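Prondell Finds Little Behind "Happier Without Desks" Claims

Review of employer survey says the headline number does not hold up

DRORMONT, 4 Apr 2024. Office workers have been told for years that they would be more creative, more sociable and better rested if only someone took away their desks. Prondell, the independent workplace research office, has read the study most often used to make that case and is not persuaded.

The study, published in October by the furniture and fit-out firm Firkomton, covers 3832 employees and reports that most of them "prefer a flexible setting." Firkomton sells flexible settings. Prondell asked for the full questionnaire and received it after 3 written requests.

"The question was whether people would like more choice in where they work," said Maricica Dobre, who led the review. "Of course they said yes. I would have said yes. Nowhere on the form does it mention that the choice comes with losing your own desk, your drawers and the place where you keep your coat."

The review raises several other problems. Staff who had left their jobs during the trial were dropped from the results. Answers marked "no opinion" were counted as favorable. Comfort was scored once, in the first week, when the furniture was new and the catering was free. The part of the report dealing with back and neck pain runs to 2 sentences, and one of those thanks the participants.

Prondell also looked at what people do once the assigned desks are gone. Its staff held long interviews with 120 workers at firms that had made the switch, none of them chosen by a furniture supplier. Many liked the look of the new rooms. Fewer could say where they were supposed to put a keyboard. Small round tables, a favorite in the sales brochures, came up again and again as a place for lunch, drinks and chargers, with the typing done somewhere else.
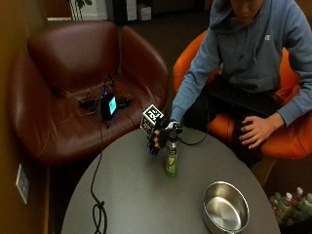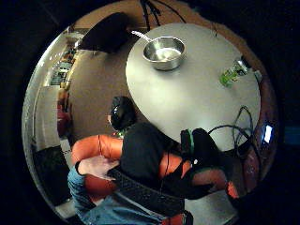
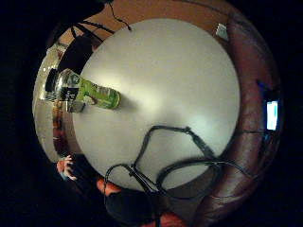
First photo: a keyboard resting on the lap. Second and third: a round white tabletop with a plastic bottle lying on it. Photos: Ilie.

Firkomton's report calls this kind of thing "organic posture variety." Prondell could find no source for the phrase outside Firkomton's own marketing.

"If you give people a low seat and a table with no straight edge, they will cope, and then somebody writes down that they coped and calls it a preference," said Tianyou Ren, who carried out most of the interviews. "I have sat through a lot of presentations with that slide in them."

The savings claims get a cooler reading still. Firkomton says a company that gives up assigned desks can rent less space, and that much is plain arithmetic. Its figures leave out lockers, booking software, extra cleaning and the phone booths that several firms bought later, when the noise complaints came in. Prondell asked for a costing that included them. It was told one was "in development."

Prondell does not argue that every worker needs a desk with a name on it. People who travel most of the week told interviewers they did not miss theirs. The review's complaint is that a sales document has been passed around as research, and that employers in Drormont and elsewhere have signed leases on the strength of it.

Jouko Saarela, a member of Prondell's review board, asked that his doubts about the other side be noted too. "The case for the old office is not well tested either," he said. "Our interviews are interviews. They tell you what to go and measure. I would be annoyed to see them quoted as proof of anything."

Prondell recommends that employers thinking about a change ask for the questionnaire before they read the results, find out how "no opinion" was scored, and repeat any comfort survey after the first winter.

The review, with the full question list and the interview guide, is free on request from the Prondell office in Drormont.

Press contact: Paraschiva Zamfir, Prondell
Questions on method: Darius Matei, Prondell

###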